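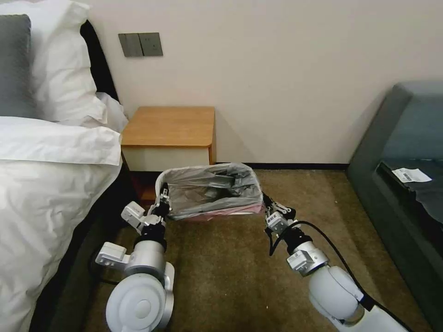

Condensation behind furniture on an outside wall, first winter in the flat

I moved into a ground floor flat in Drorkside and I'm trying to get the humidity down in the bedroom without leaving a window open all night. The logger (a cheap Zilar unit, reading every ten minutes) shows 58 per cent at bedtime and 74 per cent by 6 am with the door shut. The room has a brown carpet, a beige painted wall, the bed on the left and a small wooden nightstand beside it against the wall, with a sofa along the other side. The wall behind the nightstand is the outside one. In February I found grey spotting at skirting level behind it, in a patch the same width as the furniture and nowhere else on that wall.

What I have done so far:
Wiped the patch with a fungicidal wash, twice, a week apart.
Checked the gutter and downpipe outside. No leak.
Measured the wall surface with an infrared thermometer on a cold morning. 13.5 degrees in the open, 10.8 behind the nightstand. Room air was 17.

The building is solid brick, no cavity. Heating is one radiator under the window, on from 6 pm to 10 pm. There is an extractor in the bathroom but nothing in the bedroom. Is this a furniture problem, a heating problem or a ventilation problem? And is a dehumidifier worth buying before I start moving things about?

Asked by Drork_GF

3 answers

Shahram Taheri
Accepted

Your figures mostly answer the question. Air at 17 degrees and 74 per cent relative humidity has a dew point of 12.3 degrees. The open wall at 13.5 stays above that. The wall behind the nightstand at 10.8 is below it, so water condenses there on any morning like the one you measured. Mould needs less than that — a surface humidity above 80 per cent for several hours a day is enough — so the open wall is also marginal and you may see spotting there later.

The furniture acts as insulation on the wrong side. It keeps room heat off the wall and stops air moving across it. Pull it forward by 50 mm at least, 100 mm if there is space, and leave the bottom open. If it has a solid back, the gap matters more. Do the same with the sofa if it is against an outside wall.

Then the heating. Four hours in the evening warms the air but does little for solid brick, which has cooled again by early morning. Try a lower setting over a longer period. I would run it at 16 overnight for a fortnight and compare the logger readings. Your gas or electricity use will go up a little, so take meter readings at each end.

A dehumidifier will work, but do the above first. If you do buy one, use a desiccant type in a cold room. Compressor models lose a lot of their output below 15 degrees. My desiccant one is a Mirzaei and draws 470 W on the high setting, 130 W on low, measured at the plug. On low from 10 pm to 6 am that is 1.04 kWh a night.

Check the thermometer as well. Infrared ones assume an emissivity of 0.95, which is fine for matt paint and wrong for foil or bare metal.

Comments (2)

Drork_GF: Thanks. Nightstand moved out 80 mm, that is all the bed allows. Logger now down at skirting level on that side. Will report.

Shahram Taheri: 80 is fine. Keep the door open during the day as well if the hall is heated.

rultadport_lets

Open the window for 20 minutes in the morning with the radiator off, both curtains back. Costs nothing. Don't dry washing in there. We had the same thing in a terrace in Rultadport and it cleared up, although we also had the wall repainted so I can't say which did it.

pk_damp

Could be rising damp. Get a survey.

Comments (1)

Shahram Taheri: Unlikely from what is described. Rising damp gives a tide mark along the length of the wall, usually with salts, and it does not follow the outline of the furniture. If the patch stays wet through a warm dry spell with the nightstand moved, then a survey is reasonable.

Viewed 3,611 times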